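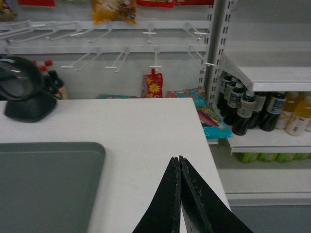 Figure 17.1 Counter with grey tray and barcode scanner

Chapter 17
Hearing Loss in Later Life

Aims of the chapter

After studying this chapter the student should be able to describe the main parts of the ear and the path that sound takes through them, distinguish between conductive and sensorineural hearing loss, recognise the usual signs of age-related loss, and explain what a person may expect at a first hearing assessment. The fitting and care of hearing aids are treated in Chapter 18.

17.1 Introduction

Hearing loss is one of the commonest long-term conditions of later life. It usually develops slowly, affects both ears to a similar degree, and begins with the higher-pitched sounds. Many people notice some change after the age of 50, although the point at which it becomes troublesome varies a good deal from one person to the next. The medical name for hearing loss brought on by ageing is presbycusis.

The gradual nature of the condition has practical consequences. A person who loses hearing suddenly will normally seek help at once. A person who loses it over many years adapts, often without being aware of doing so. The television is turned up, the chair is moved closer, and family members begin to repeat themselves. It is frequently a relative who first raises the subject, and the person concerned may reply that others have started to mumble. Staff should treat such a reply with respect, as it is a fair account of what the person hears. Speech may seem loud enough and still lack the consonants that make it clear.

17.2 How the ear works

The ear is divided into three parts. The outer ear consists of the visible flap, known as the pinna, and the ear canal. Sound waves pass down the canal and cause the eardrum to vibrate. The middle ear is an air-filled space behind the eardrum. It contains a chain of small bones, the malleus, the incus and the stapes, which carry the vibrations across to the inner ear.

The inner ear contains the cochlea, a coiled tube filled with fluid and lined with sensory hair cells. Movement of the fluid bends the fine hairs on these cells, and the cells respond by sending signals along the hearing nerve to the brain. Hair cells near the base of the cochlea respond to high notes and those near its tip respond to low ones. In human beings, hair cells that have been destroyed do not grow back.

The inner ear also contains the organs of balance. Students should bear this in mind when a patient reports dizziness together with a change in hearing, as the two may share a cause.

17.3 Types of hearing loss

Conductive loss occurs when sound cannot pass freely through the outer or middle ear. Common causes are a build-up of wax, fluid behind the eardrum, infection, and a hole in the eardrum. Otosclerosis, in which abnormal bone growth fixes the stapes in place, is a less common cause. Many conductive losses can be treated, and some clear up without treatment.

Sensorineural loss results from damage to the hair cells or to the hearing nerve. Ageing and long exposure to loud noise are the most frequent causes. Certain medicines can also harm the inner ear, among them some antibiotics given by injection and some drugs used against cancer. Sensorineural loss is usually permanent, and care is directed towards making the best use of the hearing that remains.

Where both types are present in the same ear the loss is described as mixed. An older person with presbycusis who also has impacted wax is a familiar instance, and removal of the wax may bring a worthwhile improvement even though the underlying loss is unchanged.

17.4 Recognising the signs

The early signs are easily missed. They include difficulty in following conversation where there is background noise, trouble with the voices of women and children, frequent requests for repetition, and tiredness after long periods of listening. Some people also experience tinnitus, a ringing, buzzing or hissing that has no source outside the body. Others begin to avoid gatherings they once enjoyed, and the change may be mistaken for low mood or for failing memory. 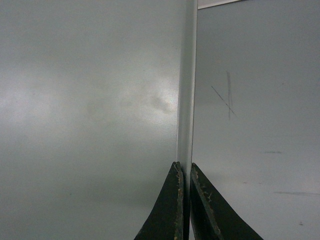

Shagufta Malik, in a remark recorded during teaching at Polunley, cautioned students against relying on a quiet interview: "A patient who answers every question in a consulting room may be lost in a canteen. Ask where the difficulty arises, and ask who else is talking at the time."

The advice is sound. Face-to-face conversation in a quiet room allows a person to watch the speaker's lips and to guess the missing words from their context. Neither aid is dependable in a group, or on the telephone.

Certain signs call for urgent medical attention. A sudden loss of hearing in one or both ears, developing over a period of 3 days or less, should be referred without delay, as early treatment may affect the outcome. Prompt advice should also be sought where loss is accompanied by weakness of the face, severe dizziness or a discharge that does not clear.

17.5 The first assessment

An assessment begins with the history. The patient is asked when the difficulty was first noticed, whether one ear is worse than the other, and whether there has been noise exposure at work or elsewhere. The ear canal and eardrum are then examined with an otoscope.

The principal test is pure tone audiometry. The patient wears headphones and presses a button on hearing a tone, however faint. The quietest level heard at each pitch is marked on a chart called an audiogram. In presbycusis the line typically slopes downwards to the right, showing poorer hearing at the higher pitches.

Points for discussion

Didier Rolland attends the Kostden clinic in April at the request of his daughter. He reports no difficulty at home but has given up his weekly card game. Consider what further questions should be put to him, and how his daughter's account might be obtained with his agreement.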